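I'd been promising myself a trip to the Gristhorpe shared workshop for two years, and in November I finally went to their open evening. I got there at six, paid two dollars for a coffee, and was talking bearings with strangers before I had my coat off!

Most of the benches had somebody's build on them. The one that held me longest was a pair of hand-held grippers (the kind you squeeze yourself, to collect grasping examples for a robot arm later). The builders call the project Mosirier. They'd spent roughly 600 dollars on it, a lot of that on finger pads that peeled — I was shown the box of dead ones. Their log stood at 1328 grasps that night, all done in kitchens and living rooms, and they let me have a go with a sponge. My wrist got tired much faster than I expected, and I kept squeezing too hard.

The part I wanted to see was thin objects, so a while later I went along to a session at a builder's home. Chopsticks in a round black holder, on a checked tablecloth, with the kitchen right behind. The fingers have blue pads on the inside, and they close on one tall dark chopstick with lighter ones standing close by on both sides, so there isn't much room to be sloppy.
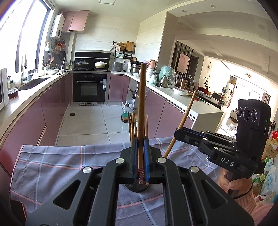
Vlachou: Try softer pads before you touch the finger shape. On mine, the thin stuff kept twisting in the grip until I changed the foam, and I'd already reprinted the fingers twice by then.

I've passed that along. Next up for me is the Gitosgate workshop, if they ever answer my email about parking.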